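Grarkcombe Extends School Meal Program Through the Summer

19 April 2024

The Grarkcombe Board of Education has approved an extension of the district's free lunch program to cover the full summer break. The decision was taken at the board's regular spring meeting and applies to all children and teenagers living in the district, whether or not they are enrolled in a public school.

Under the plan, lunches will be offered on school days and throughout July at 12 sites, among them the Soriano Branch Library and the recreation center on Drundis Avenue. Last summer the district served meals at school buildings only, and the program closed after four weeks. A total of 3,365 lunches were served in that period.

"Families told us that the sites were too far away and that the season was too short," said Unathi Nkosi, director of food services for the district. "The new schedule responds to both points - and it gives our kitchen staff steady work over the summer."

Meals will be prepared at the central kitchen on Grilanow Road and delivered each morning. The menu will consist mainly of cold items, including sandwiches, fruit, raw vegetables and milk. Vegetarian meals will be available at every site. Parents of children with food allergies are asked to submit the district's allergy form before the first visit. The district received 94 such forms last year.

The board also approved funds for two additional delivery vans and for shaded seating at the outdoor sites. Some 363 households replied to the winter survey on which the choice of locations was based. 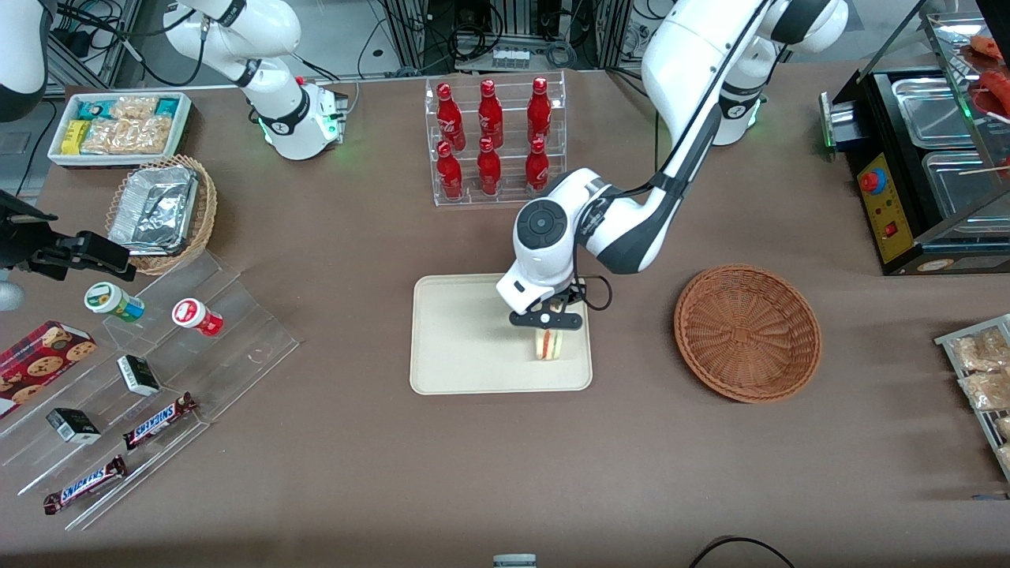

Do families need to register in advance?

Registration is not required. Children may come to any site during serving hours, and no proof of income or address will be requested.

Serving hours for each site will be posted on the district website and at all branch libraries before the end of the school year. Printed copies in Spanish may be requested from the food services office.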